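Marker cube tracking drops out when both grippers are over the table

Posted in Hand-held grippers and teleop

We're comparing two sets of finger pads on our hand-held grippers, the stock ones and a set from Kozma, and I can't get clean tracking on both hands at once. One hand at a time is fine. With both out over the table, the left one loses its cube for up to 33 frames, then jumps back a couple of inches off. The cubes were printed in November and haven't been changed. Controller is the Jareck box, default settings. Is this a camera problem or a cube problem?
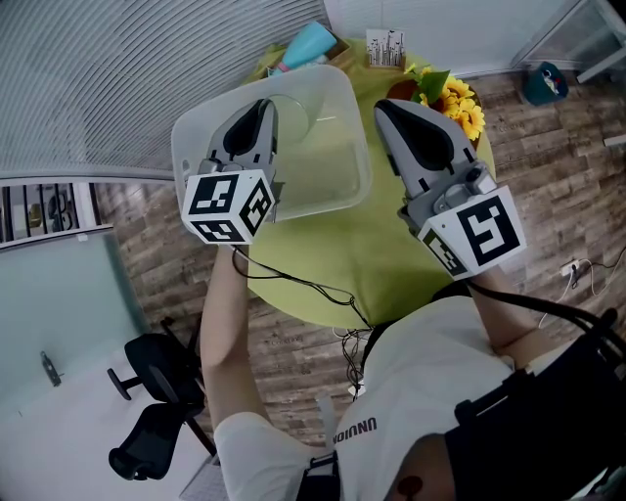
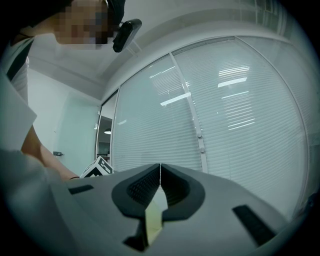 Posted by Anikó Kerekes, 14th April

I should add that exposure is on auto for the head camera and the gripper cameras. I tried the Flollitz filter on the pose output and it hid the jumps but made everything lag, so I took it out again.

Lajos Dobos
Turn off auto exposure first. In your second picture there are ceiling lights reflecting in the glass, and when a gripper swings toward something like that the camera darkens the whole image and the black squares run together. Fix the exposure at 1/2,000 and raise the gain until the squares are readable. Ours at Pliscombe went from 80 dropouts in a session to 21 with that one change. Close the blinds too if you can.
Then check the cubes. If a corner of the print has lifted even slightly, the pose will jump when a different face becomes the best one. Measure the printed squares with calipers and put that number in the config. Don't use the number from the drawing.
For comparing pads, record the same pick with each set and leave the exposure alone between runs, or you won't know which change did what.

mvdk_bench
had this, was the usb hub. try another port

padtester4
Not sure about the jump, but look at whether your own forearm is covering the left cube from the head camera. I hold mine with the elbow farther out now and lose it less. I still get a dropout when I reach down into a deep box, and I haven't found a fix for that.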